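Chapter 5
Setting Up a Two-Arm Cell

The cell in this chapter has two arms mounted at one table. Before any program runs, the technician checks three things: the grip on each tool, the slack in each cable, and the position of the work. At Dulgate, Fouzia Sandhu's crew does this at every shift change, and it takes almost 5 minutes. A marker held too far back will flex and skip.

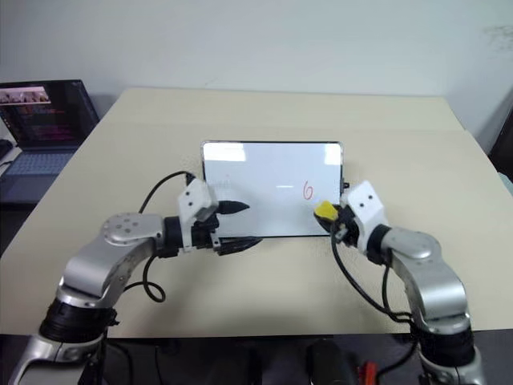

Figure 5.2 Marker in the left gripper, eraser in the right, at the whiteboard.

Section 5.1 begins with the grippers.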